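Weighing wet ground: an interview with Tien-fu Liu on peat, cores and lost volume

Tien-fu Liu has spent most of his working life measuring how much a given volume of soil weighs once the water has been driven out of it. The quantity is called dry bulk density. Multiplied by the carbon fraction of the sample and the depth of the layer, it gives the mass of carbon held under a square metre of ground. Liu runs the soil physics bench at Chuang, a small laboratory that handles peat cores for the Plalow survey, and he is cautious about nearly every number that leaves it.

"The carbon fraction is the part people worry about," he said. "They send it off, it comes back from an analyser with decimals, and they trust it. In peat it doesn't vary all that much. Density varies a great deal from one layer to the next, and it is the one you can spoil with your own hands before the sample has left the bog."

The usual fault is compression. A corer pushed into soft peat drags the upper layers down with it, so that the material recovered occupies less length than it did in the ground. If the technician then divides dry mass by the volume of the core as it sits in the tube, the density comes out too high. If the depth of the deposit is taken separately, with a probe, the high density is multiplied by the true depth, and the carbon stock is overstated.

"You have two lengths," Liu said. "The depth the tube went in and the length of what you pulled out. You write both down. When I open a field book and there is only one, I ask which one it is, and quite often the person can't tell me."

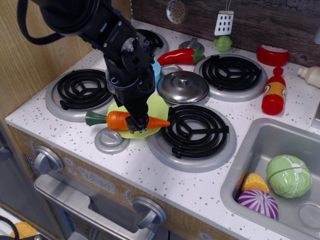

Cutting and drying

The Plalow cores are cut into sections while frozen. Liu prefers a fine-toothed saw and a mitre guide to a hot wire, which he says glazes the cut face and leaves the edge hard to read. Each section is measured on four sides with callipers, weighed, and placed in a pre-weighed tin.

Drying temperature is a longer argument. Mineral soils are commonly dried at 105 degrees until the mass stops changing. Some peat workers go lower, on the grounds that organic matter can begin to char or give off volatile compounds. Liu dries at 105 and records it.

"I don't mind if another lab uses a lower setting," he said. "I mind if they don't say. At a low temperature you leave some water in, and that water gets counted as peat. It's a small error, but it always goes the same way. You can average a thousand samples and it will still be there."

Sections stay in the oven for 36 hours and are then weighed, returned, and weighed again. If the two masses disagree by more than the tolerance of the balance, the tin goes back. The cooling step takes place in a desiccator, as dry peat draws moisture from room air quickly enough to be seen on the display.

Roots are handled by a fixed rule. Living roots thicker than 2 millimetres are picked out, dried and weighed on their own, and their volume is subtracted from the section. Dead roots and buried wood are left in. Liu agreed that the division is awkward in old sedge peat, where it can be hard to tell one from the other. "We keep the tins with the roots," he said. "If someone disagrees with us later, they can put them back in and redo the arithmetic."

The Kirnska correction

Much of the older data in the region comes from the Kirnska transect, which was cored with a narrow piston sampler and reported as density only, without penetration depths. Liu's group has been trying to decide whether those figures can be used alongside the new ones.

Their approach was to core beside the old points with three devices: a narrow tube of the original type, a wide-bore tube with a serrated edge, and a box sampler that cuts a block with almost no downward force. The box was treated as the reference. Sections were matched by ash content, which shows the same peaks in each core where mineral dust settled on the bog.

"Depth can't be your guide for matching, as depth is what's been distorted," Liu said. "The ash layers hold. You find the same peak in each core and work between them."

The narrow tube gave higher densities near the surface, where the moss is springy and poorly decomposed. Lower down the difference shrank. A single multiplier for the full depth would therefore correct the top too little and the bottom too much, and Liu does not recommend one. He would sooner see the Kirnska surface layers reported with a wider error and the deep layers left alone.

The matching was done in Fumesell, a program the laboratory wrote for the purpose, which stretches one ash profile against another and reports where the fit is poor. Liu described it as adequate. It fails where the ash record is flat, and in those sections the operator has to set the tie points by hand and initial them. 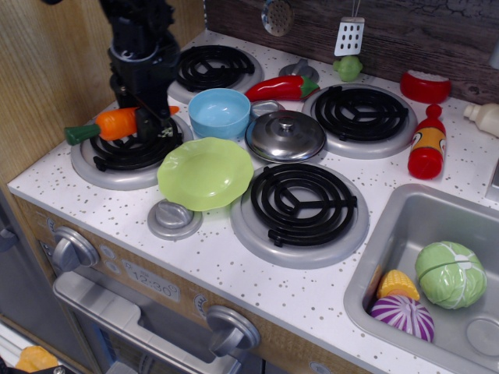 Plalow, 21st March

The second part of our conversation took place at the edge of the bog, during coring. Liu had the field book on a clipboard and wrote the penetration depth before the tube was lifted.

I asked what the corrections would mean for the carbon totals. He would not give a figure until the deep sections had been through the oven. The surface layer is the least dense part of the deposit, he pointed out, so even a large percentage change there moves the total less than one might expect. The basin edges, where the peat thins out and grades into silt, are a bigger concern. "You can be very precise about density and still have the wrong depth for a third of the site," he said.

Water table is the other complication. Peat swells and settles with the season, and the surface at Plalow is lower at the end of a dry summer than in spring. A core taken in September may hold the same mass of carbon in a shorter column. Liu's answer is to report stock down to the mineral base wherever it can be reached, and to avoid comparing fixed depths between visits.

"If you stop at one metre, you are sampling a different piece of peat every time the bog moves," he said. "Go to the bottom. It's slow and your arms hurt, but the clay stays where it is."

The cores from this visit will be frozen overnight and sectioned in the order they were taken. Liu intends to publish the section masses, tin weights and both lengths for every core, together with the field sheets.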